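Weekend counter person wanted at Warel Fabrics

Hi there! I run a little fabric and wool shop on Stiris Street and I'm looking for someone cheerful to share the weekend counter with me. 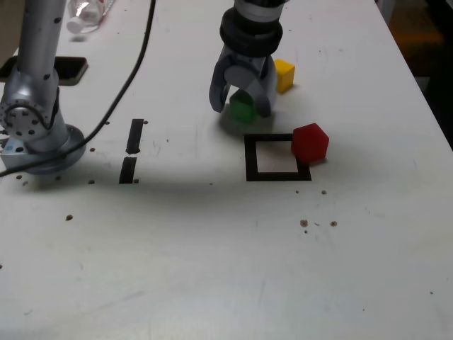
It's 12 hours a week to start, Saturdays and Sundays, with a few extra shifts in April when the quilters all come in at once (you'll see, it's lovely and a bit mad). Pay is $33 an hour, casual rate, and you get 40 per cent off anything in the shop, even the good Zitine linen.

You'd be cutting fabric, winding wool, answering the phone and helping people match colours, which is my favourite part of the day. We stock nearly 297 cottons and I don't expect you to know them all! You do need to be comfortable with a till and happy on your feet. If you can sew a straight seam, great. If you can read a knitting pattern as well, please get in touch tonight, I've been the only one here who can for ages.

I don't need a fancy resume. Just write me a page telling me what you've made lately, even if it came out wonky, and which weekends you can't do. Drop it through the door or post it to Warel Fabrics, PO Box 2828. Applications close 2018-10-31, and I'll ring everyone back either way.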